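# Who Stays to Watch? Viewer Loyalty in a Cooking Competition Show

Media Studies, second-year project report

## 1. Background

Manalo is a cooking competition that streams on Vutora. Each season starts with 18 cooks and drops one per episode until the final. Most of the people in our class who watch it said they had a favorite contestant, and several said they stopped watching when that contestant went home. We wanted to find out if this was common or just something people say.

Our question was: does the elimination of a popular cook change how many viewers comment on the next episode?

## 2. Method

We used comments posted on the Pemik fan forum during the third season. Pemik keeps one thread per episode, which made sorting easy. We collected 2206 comments and removed duplicates, spam and posts that were only a link. We also ran a short survey at the Sirnitdale campus and got 312 usable replies.

A cook was counted as "popular" if they were named in more comments than the median cook in the two episodes before they left. This is a rough measure – a cook can be named often because people dislike them – so we read a sample of the comments by hand and marked each one as positive, negative or neutral.

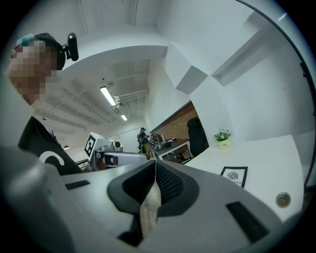
Refilwe Zulu disagreed with this part of the method when we presented the draft, and argued that disliked contestants keep people watching just as much as liked ones do, so that splitting the two groups early could hide the real effect. We kept the split but added a second table with both groups together.

## 3. Results

Comment numbers fell after four of the five popular eliminations. The largest drop came after episode six, when the cook with the most positive mentions left over an undercooked risotto. The one exception was episode nine, where the thread grew. Most of that growth was an argument about whether the judges had been fair.

In the survey, 524 separate reasons for watching were given, as people could list more than one. "I like a contestant" was the most common. "I want to learn recipes" came much lower than we expected.

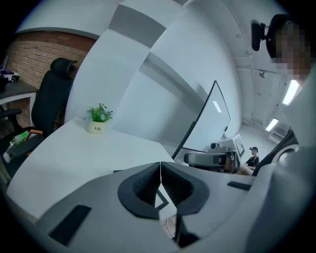 The combined table shows a weaker pattern. When disliked cooks are included, the drop after an elimination is smaller, and in two cases there is no drop at all.

## 4. Problems

- Forum users are not typical viewers. Many survey respondents had never posted about the show anywhere.
- Episode seven was released in a holiday week in January, so its thread is short for other reasons.
- Sơn Ngô marked most of the sample alone. A second reader should have checked all of it, but only checked the first three threads.

## 5. Next steps

We would like to repeat the count with season four and use viewing figures in place of comments, if Vutora publishes them. The survey also needs a question on whether people came back for the final after they stopped watching. Several wrote in the margin that they had.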